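Part 3: Setting up your outfit diary (the bit I get most excited about!)

Right, so you've done the big sort-out in Part 2, you've got your keep pile back on its hangers, and you're looking at it all thinking, well, now what? Now we start the diary! I've kept one of these for years and it has changed how I dress more than any shopping trip ever did. It's a lookbook, a laundry reminder and a gentle telling-off all in one, and you can do it in a paper notebook or in the Tidow app (I use both, because I can't leave stationery alone).

Give yourself an afternoon for the set-up. After that it's a couple of minutes a day, usually while the kettle's on.

What you'll need

A notebook with numbered pages, or Tidow on your phone
A pencil and a rubber
A full-length mirror
Sticky dots in a few colours
Whatever you drink when you're faffing about with clothes

Note: if you're going down the paper route, get one with thick pages. My first diary was a freebie from the Penudbridge market and every page I wrote on came through to the other side.

Setting up

1. Pick your thirty. Go to your keep pile and pull out 30 pieces you'd happily wear this month. Tops, bottoms, dresses, jackets and shoes all count. Pants, socks, tights and pyjamas don't. If you're stuck on the last few, put in something you love but never reach for, like that spotty blouse with the bow (you know you've got one).

2. Give every piece a short name. I mean properly short, the sort of thing you'd shout up the stairs. "Green cardi", "posh jeans", "Balogh boots". Mine came from the Balogh sale and they've been called that ever since, even after I had them re-heeled and dyed them a different colour. Write one name per line and leave the rest of the line blank for tally marks.

3. Colour code the list. Put a sticky dot by each name: one colour for things that go with everything, one for the show-offs (prints, sequins, anything with a fringe) and one for the quiet in-betweens. In Tidow you'll find this under Labels, and you can have as many colours as you like, but please don't! I went mad and made 19 of them and then couldn't remember whether lilac meant "work" or "needs ironing".

Caution: don't stick the dots on the clothes themselves. I did this to a suede skirt and the mark is still there if you catch it in the right light.

4. Choose where you'll take your outfit photos. Stand near a window, side on to the light, and put a bit of tape on the floor so you're in the same place each time. Your shoes need to be in the shot. I can't tell you how many outfits I've loved in the mirror and gone off completely once I saw what the hem was doing to my ankles.
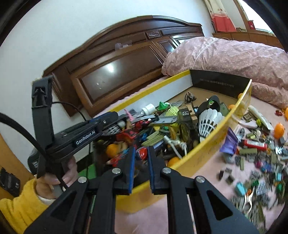 5. Make your first eight outfits. Lay them out on the bed in one go, all 8, start to finish, with shoes and a bag. Use at least one show-off in every other outfit. If you find you're using the same black trousers over and over, that's fine, and it tells you something useful about your trousers (mine are Clotow, high waist, and I'd marry them).

6. Photograph each one on you, on your bit of tape. Flat on the bed doesn't count! Things that look lovely lying down can go very odd once there's a person inside. Paper people, print them small and glue them in. Tidow people, tap New Look, then tick off the pieces you're wearing from your list so the tallies add themselves up.

7. Score it at bedtime. This is the step everyone wants to skip, me included. Before you get changed, write down three little things: was I comfy, was I the right temperature, and did I feel like me? I use a smiley, a flat face or a grumpy face for each. You'll get the odd surprise. My wrap dress, which I'd have told you was my favourite thing in the world, got grumpy faces for comfort week after week because I'd spent every lunch hour tugging at it.

Note: score what you wore, even if it was leggings and a hoodie all day. Leaving out the scruffy days makes the whole diary fib to you.

Keeping it going

8. Swap pieces once a month. Anything with no tally marks goes back in the wardrobe and something else gets its turn. Give coats and knitwear a bit more slack when the weather's changing. I nearly turfed out my favourite mac last March after a dry spell, and then it poured for a fortnight.

9. Keep a "wants" page at the back. When you see something you love in a shop, write it down with the price and the names of the outfits it would join. If you can't write down at least a couple of outfits, leave it there for now and come back to the page at the end of the month. I've crossed out a pair of silver loafers so many times that I think I might just buy them.

10. Back it up. In Tidow, go to Settings, then My Diary, then Save a Copy. I've got 271 looks in mine now and I'd be heartbroken to lose them, especially the early ones with the dreadful fringe. For a paper diary, snap each page on your phone when you get to the bottom of it.

Caution: saving a copy in Tidow doesn't save your labels. You have to tick the little Labels box as well, and it's unticked every time you open the page (I've grumbled to them about it).

If it's not working for you

You keep forgetting the photo. Move your tape mark nearer to the front door. Mine used to be in the spare room and I never once went in there with my shoes on.

Every outfit looks the same. Go back to step 5 and start with the shoes. Pick the pair you wear least, put them on the floor and build upwards. Leopard print pumps with a plain navy jumper and cropped jeans was how I got out of my last rut, and now I wear that combination far too much.

You hate seeing yourself in photos. So did I, for ages! Crop your head off for the first few weeks and look at the clothes. I put mine back in when I got a haircut I liked.

You share a wardrobe and someone keeps borrowing things. Add a tally mark in a different colour for them. I've got no advice beyond that, my grey jumper has been gone since the clocks changed.

Next up is Part 4, where we sort out belts, scarves and jewellery, so have a rummage through your drawers before then and fish out anything with a broken clasp.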